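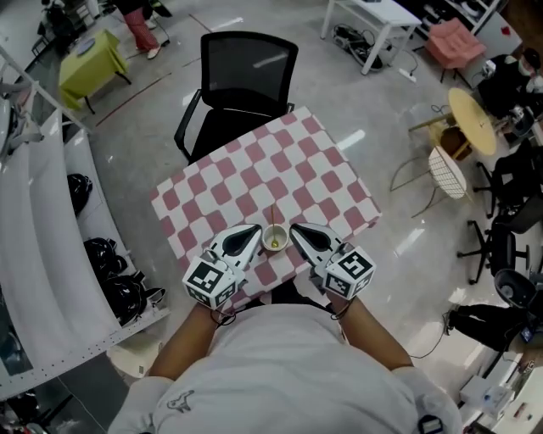 How many demonstrations does each pair need to record for the stirring task?

27 per pair, and 16 of those have to be clean enough to pass the check before you can start training.

Student robotics project: stirring task, questions and answers
Bullholm board

flunero_dagim wrote:
Answer above is from the course sheet. I still think 27 is too few. Our pair got 16 clean ones and the trained policy kept missing the stick.

g_sanna wrote:
Missing the stick how? Closing too early or going to the wrong spot?

flunero_dagim wrote:
Closing too early. We hold both grippers over the cup for a second before starting and I wonder if that pause confuses it.

getachew_w wrote:
It will. Cut the pause off the start of every recording. Last year Ullumo group had 400 recordings and did worse than a pair with far fewer, all down to pauses.

g_sanna wrote:
I don't agree about cutting. If you trim by hand everyone trims differently. Better to record again and start moving straight away.

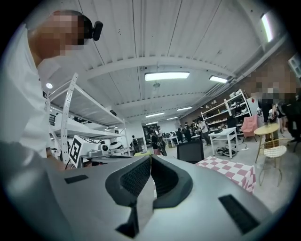

Also keep the cubes turned so the markers stay in view. When you roll your wrist inwards the tracking jumps, and then you have lost that recording whatever you do about the pause.

getachew_w wrote:
Agreed on the markers. Not on recording again -- pairs only get one slot each and the trimming script takes a minute.

adelmo_s wrote:
Which script? The one in the Macedo folder stops with an error at line 608 for me.

getachew_w wrote:
Old copy. Zewditu fixed it in January, ask her for the new one.

flunero_dagim wrote:
Tried the new script tonight. Lost two recordings that were too short after trimming, so we are down to 14 and have to book another slot anyway.

g_sanna wrote:
Then start moving straight away this time.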